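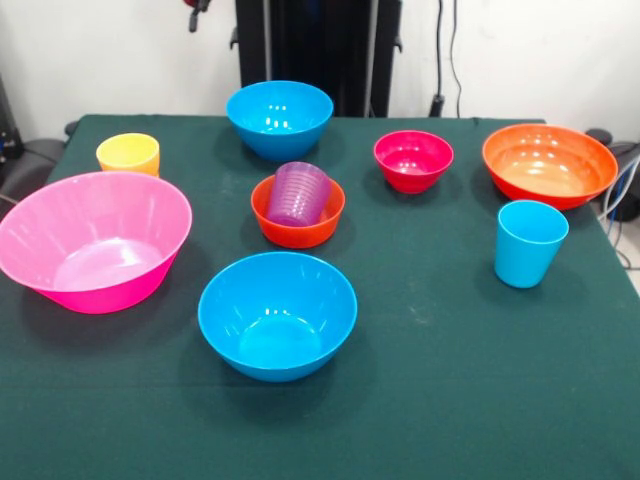 Yolanda Ríos
Plot diary, August
Filed under: squash, borers

Thursday, 6:10 a.m. Overcast, no wind, leaves wet to the second node. Logger at the Cosgrove plot reads 2544 degree days, base 50, counted from March 1. The Stakgate unit was reset in spring after the battery corroded, so the first week of the total comes from the porch thermometer and is a little soft.

Went in to look at the wilting on the east row. It was already visible Tuesday afternoon but I put it down to heat and wanted to see the plants at dawn before deciding. A squash plant that droops at three in the afternoon and is upright again by breakfast is short of water at most. These were not upright. Three of the zucchini were flat at 6:10, with the soil damp an inch down. That rules out the drip line.

Checked the drip line anyway. 200 feet of tape, one repair at the near end, pressure normal. One emitter blocked next to the third plant. Cleared it with a pin.

Frass at the base of all three wilted plants, orange to tan, granular, sitting in the crotch where the lowest leaf stalk leaves the stem. Squash vine borer. Bacterial wilt would give no frass, and I did the cut-stem test on one runner to be sure: cut it, touched the ends together, pulled apart slowly. No strings. The sap was clear.

Slit the stems lengthwise with the grafting knife, starting at the entry hole and going toward the tip, shallow, until the blade met hollow tissue. First plant had four larvae, the largest close to an inch, white with a brown head. Second plant had two. The third was rotten from the crown up and fell apart when I lifted it, so I pulled it and bagged it. Did not compost it. Larvae leave the stem when they are full grown and go into the soil to pupate, and I would sooner not supply them with a heap.

The two that could be saved were closed up and the wound covered with moist soil, two inches over the cut and over the next node along. They should root at the node if kept damp. Last year I did this on five plants and got three back, though the fruit after that was small.

Went down the rest of the row after that. Condition by variety:

Zucchini, green: 11 plants, the three above included. Frass on five in total. The two not yet wilting have one entry hole each, both low. Ran a wire up each hole and felt resistance in one. Not certain of the other. Flagged both.

Yellow crookneck: entry scars on most, no wilt. Stems are thinner and I expect them to go down fast if it gets ahead of me.

Famau (the butternut type from the seed swap): clean. One egg on a leaf stalk, flat, reddish brown, came off with a thumbnail. Butternuts have solid stems and the larvae do poorly in them. I planted it for that reason and so far it is earning its space.

Hubbard, two plants on the north corner, put in as a trap: heavily hit, as intended. The problem with a trap crop is that somebody has to destroy it on time, and I was ten days late. Both pulled this morning. Found larvae in every section I split, including the leaf stalks, and stopped keeping track.

Notes on where this went wrong. The Rikow row cover came off at first female flower, on schedule, because the bees have to get in. Moths were still flying. The yellow pan trap by the gate had caught two the same week, and I wrote it in this book and did nothing about it. What I should have done was leave the cover on over the east row and hand pollinate for another two weeks. It is ten minutes of work each morning. The other mistake was location. This row is one bed over from last year's squash, and the pupae overwinter in the top few inches of soil. Moving twelve feet is no rotation at all, and a cover put down over ground with pupae in it just keeps the moths in with the plants. I suspect some of that happened here.

The late eggs are what I am less sure about. In a normal year we get one generation and are done by the end of July. With the spring we had, the total is well ahead and there may be a partial second. The egg on the Famau stalk looked fresh. I will check stems every third day until the middle of next month and wipe anything I find with a damp cloth.

Spraying: none today. An insecticide does nothing for larvae already inside the stem, and the flowers are open. If the next check shows new eggs I will treat the bottom two feet of stem only, in the evening after the flowers have closed, and follow the label on days to harvest. Bt injected into the stem is the other option. I have the syringe somewhere in the shed. Results with it two years ago were mixed, and I did not keep an untreated plant for comparison, so the notes from that year are not worth much.

Harvest: picked everything of size from the east row before working on it, in case I lose the plants. Season total for summer squash is now 388 pounds by the kitchen scale. The figure includes a few that were oversized and went to the hens.

To do:
Till the east row shallow after frost and again in early spring, to bring the pupae up.
Move all squash to the far side of the plot next year, by the fence.
Start a second sowing of zucchini now? Probably too late. First frost leaves enough days only if it goes in this weekend. Have seed for four hills.
Replace the gate trap. The pan is cracked and the color has faded.
Sharpen the knife.

7 p.m. Back to water the buried nodes. First plant has two leaves up. Second one the same as this morning. Pulled some bindweed from around the logger post and closed the gate.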